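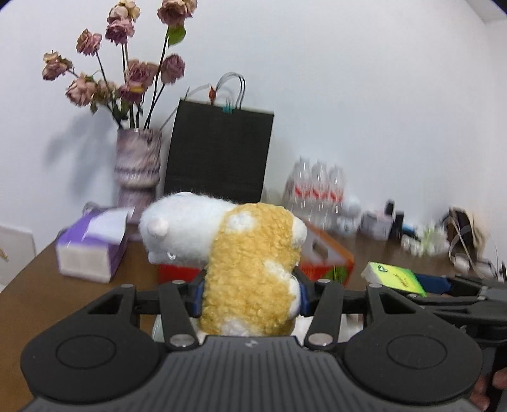 I have been meaning to sort out the big brown table since April, and this week I finally ran out of excuses. It is the table where everything in our house comes to rest. Post, gloves, the torch, parcels for next door, things people have lent us and things we have promised to lend. My aunt Ulla Skjelbred had one just like it in her hall and used to say she could find anything on it so long as you never tidied it, and I have lived by that for years. But we have family coming to stay and they will want somewhere to put a plate down, so on it went, the radio and the kettle, and I made a start. The dusty-pink roses in the ribbed vase are staying exactly where they are, I decided that straight away, because I love them and because moving dried-looking flowers always ends with me on my knees with the dustpan. The fluffy yellow and white toy was a harder question. It has been living among the household bits for so long that I had stopped seeing it, and when I picked it up properly I noticed all over again how lovely that curly mustard fur is.

It came from Maribeth Samonte, who gave it to us when our youngest was small, and it has been through a great deal since then. It went on a ferry, it went to the dentist, and it spent one whole winter behind the sofa while we turned the house upside down looking for it. We have never settled on what sort of animal it is. My husband says lamb, I say bear, and the child it belongs to (who is 11 now and far too grown up to discuss it) used to say it was a Manmont, a word we have never managed to trace to anything.

Anyway, my method, such as it is. I don't do piles for keeping and giving away and so on, because my piles always slide into one another by lunchtime. I use one sturdy cardboard box, open, with proper handle holes so that I can carry it without doing my back in. Anything that doesn't live on the table goes into the box, and when I get tired I stop and carry the box round the house putting things back where they came from. Margit Løken taught me this when we were clearing her mother's flat in Tangen, and she swears by doing 40 minutes and then having a sit down. I managed nearly an hour the first day, though I will admit that a good part of it went on reading old birthday cards.

The box has to be a low one, or at least one you can see to the bottom of. I have tried it with a deep one and all that happens is that the small things disappear under the big things, and in six months you find your spare keys under a cushion cover.
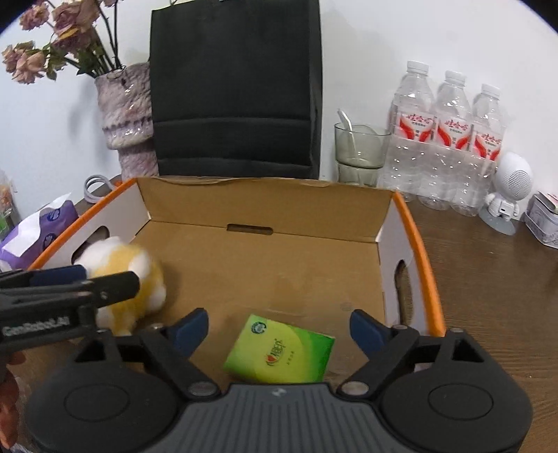
What do you do with all the little things that don't really have a home? I give them one small drawer, the top one in the kitchen next to the tea towels, and when that drawer is full something has to leave before anything else goes in. Pocket tissues, stamps, the good rubber bands, birthday candles with a bit of life left in them. It isn't a pretty drawer but it shuts, and everyone in the house knows to look there first.

As for the toy, I did ask. I said, would you like this in your room, or shall I put it away somewhere safe? There was a great deal of shrugging, and then a rather quick "my room, I suppose" from halfway up the stairs. So that is settled, and I was more pleased than I let on.

There is still the far end of the table to do, which is mostly paper, and I am leaving that for a rainy afternoon. I did wipe down the part I had finished, and then I had my coffee there with the roses in front of me. If any of you have a good way of storing old birthday cards, do please write and tell me. I have a shoebox that no longer closes, and I can't bring myself to part with a single one of them.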